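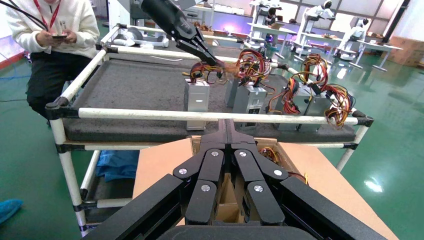

Multia Pipe-Frame Parts Cart
Workshop and Packing Room Equipment
Catalog number 1853

The Multia Pipe-Frame Parts Cart is a two-level rolling cart for moving small metal equipment between shelving, test benches and packing stations. It is made of white tubular pipe joined with black plastic connectors. The upper level carries a gray foam tray on which power supplies, drives, fans and similar components may be set down without contact with a hard surface. The lower level is intended for packing supplies, bags and empty cartons.

The cart is supplied by Takagi to repair departments, school technology offices, equipment resellers and recycling centers. It may be ordered singly or as part of a complete packing station.

Intended use

The cart was developed for work in which a modest number of similar items must be kept in order while they are boxed or unboxed. Computer power supplies are a typical case. The casings are heavy for their size, the corners are sharp enough to mark a painted bench, and the cable bundles tend to catch on one another when units are stacked in a bin. Set upright on foam in a single row, with the cables at the top, each unit can be lifted by its casing and placed in the carton without pulling on its neighbor.

The same arrangement is suitable for other parts with attached leads, including small transformers, chargers and control boxes. The cart is not intended for computer monitors, liquids or any item that extends beyond the edge of the upper level.

Construction

Frame: white tubular pipe, with horizontal rails at the front and rear of the upper level and vertical posts below.

Joints: black plastic connectors, tightened with the key supplied. Connectors may be loosened and moved if a customer wishes to change the height of the lower shelf.

Upper level: thick gray foam tray with a speckled, textured surface. The tray lies across the frame and lifts out for cleaning or replacement.

Lower level: open shelf, accessible from the front below the rail.

Load and arrangement

The foam tray should be loaded evenly. Heavier parts belong near the middle of the tray and lighter ones toward the ends. Units should stand upright on their own casings and should not lean on the rails. Where cables are long, they may be coiled loosely and left above the unit. Tight wrapping around the casing is discouraged, as it strains the wires at the point where they leave the metal.

Foam of this type recovers its shape after ordinary use. A tray that has been loaded for a long period may show shallow marks, and these normally fade within a day or two of the load being removed. A tray that is torn or permanently flattened should be replaced.

The standard foam tray is not an antistatic product. Bare circuit boards and memory modules should be kept in suitable protective bags or placed on the alternative tray listed under Accessories.

Using the cart with cartons

An open carton may be placed directly in front of the cart, with the flaps folded outward. The operator then works over the front rail, in either direction, and need not turn between lifts. Hideaki Hirano, who prepared the operating notes for this product, recommends the following practice for parts with cable bundles:

Fold all flaps fully open before the first unit is moved.

Lift each unit by the casing, never by the cables.

Lower the casing first and allow the cables to follow.

Place a sheet of paper or card between layers if the carton is to hold more than one.

Close the flaps only when all cables lie below the rim of the carton.

When unpacking, the order is reversed. Cables that have become tangled in the carton should be separated before the unit is raised — a caught connector can bring a second unit up with the first.

Care and cleaning

The pipe and connectors may be wiped with a damp cloth and mild soap. Solvents should not be used, particularly on the black connectors, which may become brittle. The foam tray may be vacuumed or brushed. It should not be soaked. Joints should be checked by hand once a month, and any connector that turns under light pressure should be tightened before the cart is used again.

Accessories

Tudo replacement foam tray, gray. Same material and size as the tray supplied.

Tudo antistatic tray. For bare boards and other sensitive parts.

Zovley label holder. Clips to the front rail and accepts a printed card.

Connector set. Black plastic, with key. Suitable for repairs or for adding a rail.

Ordering and delivery

Carts are delivered flat with the foam tray packed separately. Assembly requires 2 people and no tools other than the key provided. Customers may request an assembled cart at the time of ordering, and an additional charge applies. Orders received before noon are normally prepared the same day. Collection from the Takagi counter is available on Saturday by arrangement.

Quantity terms apply to institutional orders of 300 carts or more. Requests for these terms should be addressed to Dalal Majali in the sales office and should state the delivery location, the number of carts and any accessories required.

Returns

Unused carts may be returned in their original packaging. Foam trays that have been removed from their wrapping cannot be accepted unless they are faulty. Questions concerning returns, missing connectors or damage in transit are handled by Bello Akande, customer service.

Related products

Multia Pipe-Frame Parts Cart, three-level
Multia Carton Stand, low
Tudo Foam Sheet, uncut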